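Caderno de receitas, gaveta de baixo

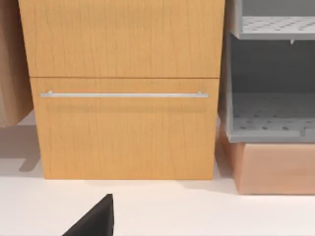 Gwenllian Gough
Autora do blog, cozinheira de fim de semana
Segunda-feira, 25 de setembro de 2023

Passei o mês de julho inteiro a copiar à mão as receitas da minha avó e ainda não me cansei de falar disto (quem me conhece já foge quando digo a palavra "marmelada"). São 169 receitas, espalhadas por quatro cadernos, mais um maço de papéis soltos que vinha preso com um elástico já sem força nenhuma. E que maravilha que é!

Os cadernos estiveram anos na gaveta de baixo de um móvel, debaixo de toalhas de mesa. A minha mãe sabia que existiam, a minha tia jurava que tinham ido para o lixo numa das mudanças, e eu só queria a receita do bolo de mel. Fui buscar uma toalha, saiu-me um caderno de capa preta, e pronto, lá se foi a tarde.

A primeira coisa que me encantou foi a letra. Nas páginas mais antigas é redonda, caprichada, com títulos sublinhados a tinta azul. Depois vai ficando apressada, e quando chegamos ao terceiro caderno já há receitas inteiras em três linhas: "faz-se como o outro, mas com laranja". Qual outro? Levei dois serões a descobrir que era o pudim de pão, que estava dois cadernos atrás!

As medidas são todo um mundo. Há chávenas, há "a colher grande", há "um ovo de manteiga" (manteiga do tamanho de um ovo, explicou-me a minha mãe, muito espantada por eu não saber). O forno nunca tem graus, tem adjetivos: brando, esperto, bem esperto. Experimentei os biscoitos de erva-doce em forno esperto e ficaram torrados por baixo. À segunda vez pus menos calor, deixei-os lá mais tempo, e comi tantos ainda mornos que já não houve jantar.

O meu amigo Obsa Mersha, que faz pão a sério, veio cá num sábado ajudar-me com a broa. A receita manda deixar a massa "até rezar o terço", e nós passámos uma boa meia hora a discutir quanto tempo isso dá. Decidimos-nos por 45 minutos e um pano por cima. A broa saiu com uma côdea rachada, bonita de morrer, e um miolo um bocadinho pesado. Ele acha que faltou água, eu acho que faltou paciência, e vamos repetir.

Também há coisas que não são comida e que copiei na mesma. Uma lista de compras com sabão e linhas. A morada de uma senhora de apelido Cifuentes, que ninguém da família sabe quem foi, ao lado de uma receita de arroz-doce com casca de lima. Uma conta de somar que dá 322, sem dizer de quê. E na margem do bolo de mel, o tal que eu procurava, só isto: "dobrar sempre, nunca chega".

Para quem quiser fazer o mesmo lá em casa, o meu método é muito simples. Copio uma receita por página, tal e qual, com os erros e as abreviaturas, e escrevo as minhas notas a lápis do lado direito. Fotografei primeiro as folhas mais frágeis, para não andar sempre a mexer-lhes. E vou cozinhando pela ordem dos cadernos, o que quer dizer que estou há semanas nos doces de ovos e que os colegas de trabalho andam contentíssimos.

A seguir vêm as compotas. A de abóbora leva nozes e uma palavra que não consigo ler, começa por "c" e tem de certeza um "v" no meio. Cravinho? Cravo? Se alguém tiver uma receita parecida, deixe nos comentários, que a abóbora já está comprada.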